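Rule Seven

Chun-hung got the call at ten past four in the morning and was in the car by twenty past. Shirt inside out. Didn't find that out till the gate.

Stalar ran a parcel hall off the ring road, 800 totes an hour when it was happy. It wasn't happy. The belts were stopped and the lights were on full, and Hsiu-ying Chu stood at the yellow line with her arms folded, not one inch over it.

"Is anyone hurt?"

"No."

"Was anyone in there?"

"Depends what you call in."

He hated that answer. He'd written the rules for the cell himself, the winter they moved over from Twal arms to Sunness ones. Seven rules on a card. The card was laminated and zip-tied to the fence, and he had watched people lean on it to eat noodles.

One, stop it. Two, lock it. Three, your own lock, your own key. Four, try the start button and see it fail. Five, say out loud that you are going in. Six, one in, one watching. Seven, the one who locks it is the one who unlocks it.

Seven was the one everybody fought him on.

"Show me," he said.

She walked him down the side. Arm two was halted over the belt with its wrist turned up, a torn padded envelope hanging off it. The gate stood open. On the hasp there was one lock. Red, number 100, hers.

"Jam at three-forty," she said. "Bag wrapped round the wrist. I stop it, lock it, try the button. Dead. I call it. The new kid's watching. I'm reaching for the bag and the radio goes, dock door, truck backing up with nobody to guide it. So I come out."

"And the kid?"

"Kid says he'll finish up. I say no. He says it's locked, it's safe, give me your key and I'll bring it back up when I'm done."

"Did you give it to him?"

She looked at him for a while. Long enough that he felt it in his stomach.

"I stood there," she said. "Truck honking. Key in my hand. I thought, well, it's four minutes. I thought, he's careful. And I've got three hundred of those cards in my head, you know? Every site's got a card. Staltlow had one with a cartoon on it."

"Hsiu-ying."

"No. I didn't give it to him. I let the truck honk."

He breathed out.

"So why did you call me?"

"Because the night lead took bolt cutters to it."

He looked again at the lock. It was new. Shiny all the way round. The number was in marker, her handwriting, still tacky at the tail of the last zero. On the concrete under the hasp, a curl of bright metal.

"Line was down eleven minutes," she said. "He had 4000 parcels due out by six. He cut it, swung the gate shut, hit reset. Kid was inside."

"You said nobody was in there."

"I said it depends. He'd put one arm through, at the belt end, where the guard's short. Feet outside. He says that's not in. The lead says that's not in. The card says *going in* and it doesn't say what in is."

Chun-hung read his own card. He read it twice. She was right, it didnt.

"What stopped it?"

"Me. I'd come back. Hit the rope."

The rope ran the whole length of the belt at hip height. He'd argued for that rope through two budgets. He put his hand on it now, just to have his hand on something.

They sat in the break room until it got light. Vending coffee. He had a pen and the back of a shift sheet. She talked, he wrote, crossed out, wrote.

Any part of you past the fence is in. Any part of you over the belt is in.

"Fingers," she said.

"Fingers are a part of you."

"Write fingers."

He wrote fingers.

Then the cutters. A lock gets cut only when its owner has been found and spoken to, by voice, or the site manager has walked the cell with a flashlight and signed for it. No phone messages. Cutters live in the manager's office. Short guard at the belt end gets extended before arm two runs again, and he didn't care whose parcels they were.

"They'll say it's too long," she said. "They'll say it won't fit on the card."

"Then it's a bigger card."

The kid came in at seven, coat on, heading home. Sat down across from them without being asked. He was maybe nineteen. He kept rubbing his left forearm, all the way down to the wrist, though there wasn't a mark on it.

"Am I fired?"

"No," said Chun-hung.

"Is he?"

"Thats not mine to say. Read this. Tell me what's wrong with it."

The kid read slowly, with his finger under the lines. Outside the first of the day shift were clocking in, beep, beep, somebody laughing. Hsiu-ying turned the red lock over and over on the table top.

"It says the owner has to be spoken to," the kid said. "What if there's two locks? What if I'd had mine on too, and he found her and not me?"

Chun-hung took the sheet back. Crossed out *owner*. Wrote *every owner*.

"You should have had yours on," Hsiu-ying said.

"I don't have one. They said July."

She got up so fast the chair went over. He heard her going down the corridor, keys, the supply cage rattling, and he was already writing number eight. 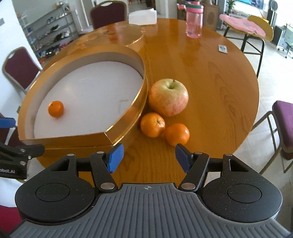
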